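CHAPTER 4
Furnishing a Shared Workroom

Chapter outline
4.1 Reading the room before you furnish it
4.2 Storage along the walls
4.3 Desks, tables, and seating
4.4 The refrigerator
4.5 Coats, boxes, and cords
Key terms
Review

After working through this chapter you should be able to draw a simple floor plan of an existing room, decide which pieces belong against a wall, place a refrigerator where its door can open fully, and write a short care sheet for the people who use the room.

Opening case: The room at Kelterov

In April, Rigoberto Bañuelos took over the running of a ground-floor workroom in the Kelterov building. The previous tenant had left cabinets and shelving behind. More furniture came on a truck from Fostico before anyone had measured the walls, and the drivers set each piece down wherever there was space. For the first month people walked around a table to reach the desk and moved a chair every time they wanted something from the refrigerator.

Bañuelos did what many managers do. He asked for more storage. Gumaro Varela, who handled purchasing, asked him to send a floor plan first. Drawing it took 60 minutes, and the order for storage was dropped the same afternoon. The room had enough shelves and drawers. Several of them could not be reached without moving something else.

We will come back to the Kelterov room throughout this chapter, and the exercises at the end use its measurements.

4.1 Reading the room before you furnish it

Start with what cannot be moved. Walls, doors, windows, outlets, and drains go on the plan before any furniture does. Note what each wall is made of. Painted drywall will take a light shelf with the right anchors. Brick needs a masonry bit and more patience, and in a leased building it may need the owner's written permission. For this reason freestanding pieces are often the better choice along a brick wall.

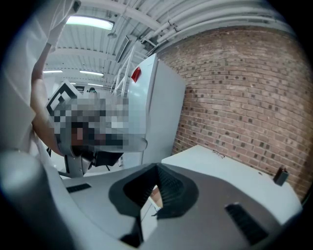

Tall pieces come next. A tall metal cabinet blocks light and hides whatever is behind it, so it should be placed early and moved seldom. Mark the swing of its doors on the plan with a dashed line. Check what is overhead as well, especially where rails, pipes, or lights run below the ceiling.

Last, look at the floor. A glossy concrete floor is easy to sweep but shows cracks and glare. Small cracks are usually harmless. Mark them on the plan anyway, and keep the feet of heavy furniture off them where you can.

4.2 Storage along the walls

Open shelving suits things that are used every day and put back by different people. Drawers suit small things that would otherwise spread across a desk. Closed cabinets suit supplies that are bought in bulk. A room that has only one of these will use it badly for the other two purposes.

Leave a clear path of about 30 inches in front of any shelf or drawer unit. A chair may stand in that path while someone is sitting in it. When it is not in use, it should be folded or pushed under a desk.
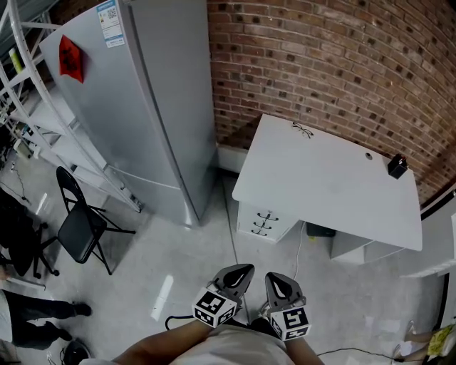 Figure 4.1 Refrigerator, open shelving, and a white desk with drawers below. The folding chair stands in front of the shelves.

Drawer units that fit beneath a desk save floor space, but they take away legroom. Put the drawers at one end and leave the middle open. If a cabinet goes under the other end, try sitting at the desk before you decide that the arrangement works. Bañuelos tried his desk with two different chairs and kept the one with wheels for it.

4.3 Desks, tables, and seating

A desk belongs to a task and a table belongs to the room. People leave glasses, pens, and papers on a desk and expect to find them there the next day. A shared table should be cleared when the work is finished. Where the two look alike, a small label will prevent arguments.
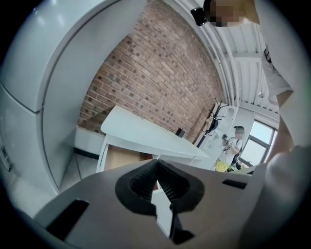 The space below a table is storage too, whether or not it was planned that way. A cardboard box can stay there for a short time if it is labeled and does not get in the way of anyone's feet. The care sheet used at Hunosik, reprinted on page 19, gives every box a date for removal.

A freestanding coat rack needs more room than its base suggests. Draw it on the plan as a circle wide enough for winter coats, and keep it away from the swing of any door.

Before you go on

Choose a shared room you use often. Sketch the walls, the tallest piece of furniture, and the path from the door to the refrigerator or sink. Keep the sketch. You will add to it in Exercise 17.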